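Open day at Roketti, Flastdale – October 8, 2020

What a great afternoon! Kaja Raudsepp showed us the small two-arm benches and went straight into costs, bless her. Budget 2000 per bench, then keep 100 back for spare servos and cables – I'd never have planned for that. We had been thinking of one big cell, and now I'd much sooner buy two of these and add more in April. Aleksi Oksanen wants our order list before then, so I'm drafting it tonight.

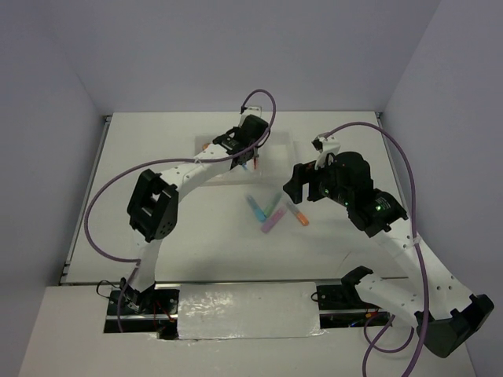
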